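Teaching by demonstration (robotics)

From the Humodham Handbook of Workshop Practice
Last revised Sunday, March 25, 2018

Teaching by demonstration is the practice of getting a robot to do a job by doing the job for it first, usually many times over, while it records. It is also called programming by demonstration, lead-through (when the arm is moved by hand) or teleoperated teaching (when it is moved from a distance). People who do it all day call it driving. 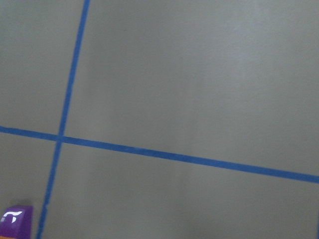
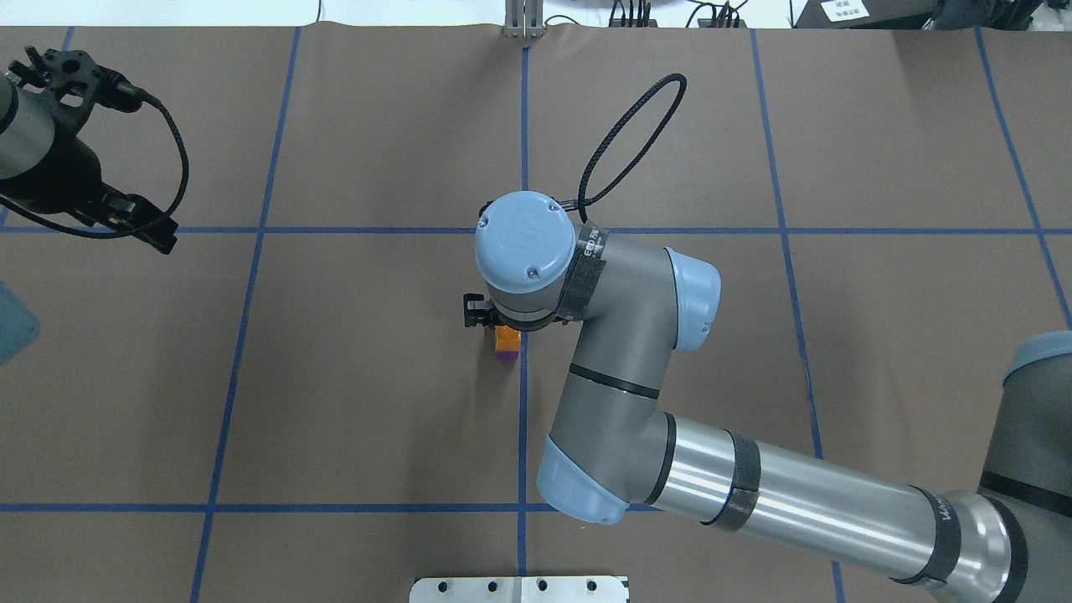
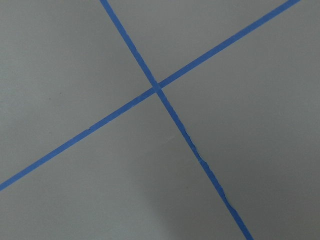 The taped grid is the oldest and cheapest tool in the trade, and it is there for the person more than for the robot. Left alone, a human being told to put a block "anywhere" will put it in the same comfortable spot every time, a little in front of the dominant hand, and will swear afterward that the placements were random. A grid turns "anywhere" into a list of squares that can be ticked off. Painter's tape is the usual choice, laid by hand and seldom perfectly: the strips waver, and on a well-used surface an edge may go ragged and wavy, as one of the strips does in the third picture. Most handbooks tell the reader to replace such tape at once. Most workshops wait until it sticks to something. A robot trained only over flawless tape may take a wrinkle for news, so there is a fair case for leaving a few in.

Methods

In hand guiding, the operator takes hold of the arm and walks it through the motion while the joints report where they are. The method is easy to learn and needs little extra equipment. Its chief fault is that the operator's own hands and sleeves tend to end up in the recording, and an arm that has learned to expect a cardigan can be puzzled by its absence.

In remote control, the operator works a separate device and the arm follows. The device may be a joystick, a pair of tracked handles, or a smaller copy of the arm itself. Remote control keeps people out of the view, but it takes away the sense of touch, and new operators commonly press down on the bench with great conviction before learning to trust their eyes. Two-armed work is harder again. The operator must steer both arms, keep their cables from catching, and remember which one is the left.

A third method, in which the robot simply watches a person do the job bare-handed, has been promised for a long time. It works best when the person moves like a robot.

What is recorded

A demonstration normally includes the position of every joint, the opening of the gripper and the view from one or more cameras. A camera mounted at the wrist sees the surface close up and from a constantly changing angle, so that straight, square lines turn into slanted ones and a right-angled crossing can come out as a skewed X. A higher camera gives the wide view, including whatever has been left along the back of the bench. The two views may disagree even about the colour of the tabletop, which can look brown to one camera and grey to the other. The usual advice is to record both and let the learning software sort out the quarrel.

Each attempt, from start position to finished task, is called an episode. Episodes in which the operator drops the block, picks it up again and carries on are a matter of dispute. One school throws them out as mistakes. The other keeps them, on the grounds that the robot will certainly drop things too and might as well be shown what to do next.

The Prellham exercise

The standard beginner's exercise, named for the Prellham workshop, is to pick up one small block and set it down in a named square. It calls for 100 episodes. Operators are told to vary the starting square, the turn of the block and the path of the arm, and to take a break after every 28, the point at which (according to the course notes) variety gives way to habit.

The notes also ask that blocks be of more than one colour, and that they be placed now and then beside or close to a line of tape. A block well inside its square is easy. A block near the line raises the question of which square it is in, which two operators can discuss for most of an afternoon.

The El-Sayed variation uses two arms and a handover in the middle. Its course file holds 422 episodes, of which 269 are marked as usable. The rest have been kept under the heading "instructive".

Common faults

Hesitation is the fault most often passed on. If the operator pauses above the block to think, the robot will learn to pause above the block, though it has nothing to think about. Operators are therefore asked to decide first and move second – advice that has been found useful away from the bench as well.

Drift is another. Over a long session the operator gets faster and sloppier, and the late episodes no longer match the early ones. Mixing the squares in a shuffled order spreads the sloppiness evenly, which is considered an improvement.

Shadows cause more trouble than beginners expect. A surface recorded in a dim corner and the same surface recorded under a bright lamp are, to a badly trained robot, two different places. The Wuvstead guidelines recommend recording at different times of day. They were drawn up in August, when there was plenty of day to choose from.

See also: Gripper; Hand guiding; Joystick; Masking and painter's tapes; Patience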